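Calside open day – anyone else go?

tinroof_marla
Mon 8 July

I finally made it over to the Calside open day with my sister and her two boys, and I've been meaning to sit down and write it up while it's fresh. I expected a lot of standing behind a rope looking at big arms. We did get one of those, from Volatero, stacking cartons for half the afternoon, and the boys loved it. But the part I keep thinking about was the household corner upstairs, where people were doing ordinary chores with grippers in their hands. Plants, cloths, a lamp, all the stuff you'd have in your own living room. I could have watched for hours – my sister had to come and fetch me!

gearbox_pete

Glad you had fun. I went in May and came away a bit flat. It's a person doing the dusting. I can see that at home for free. I drove 27 miles for robots.

old_dovetail

Pete, you say that every time :) The person doing the dusting is where the robot learns it from. Somebody has to show it how to pick up a plant before it can pick up a plant.

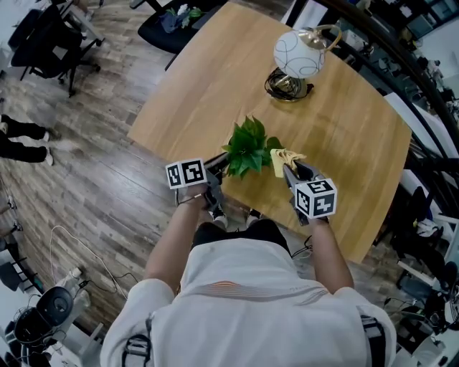 Hashini Dewan

I was upstairs too, so I hope nobody minds me joining in. What got me was how much is going on with both hands at once, the potted plant in the left gripper and the folded yellow cloth in the right, all on one not very big table with a glass-shaded lamp standing on it. I asked if I could try a pair and they very kindly let me, and oh dear. I've been potting up seedlings for 30 years and I couldn't get hold of a plain coffee mug. You lose all the feeling in your fingertips and have to do it by eye. The young woman from Gamage was so patient with me, and she told me they hope to have 2,000 recordings of tidying up by the end of the year.

gearbox_pete

OK, trying it yourself sounds better than what I got. They weren't letting visitors touch anything in May. I still say the sign out front should mention it's mostly people.

tinroof_marla

Hashini, I'm so jealous, I never thought to ask! And Pete, I don't agree about the sign, but I'll give you that the handout was thin. One page, and half of it was the map.

old_dovetail

Skokura has one coming up too, doors at 5. I'll bring the good thermos if anyone wants to meet by the entrance. Pete, you can ride with me and complain on the way.

gearbox_pete

Deal.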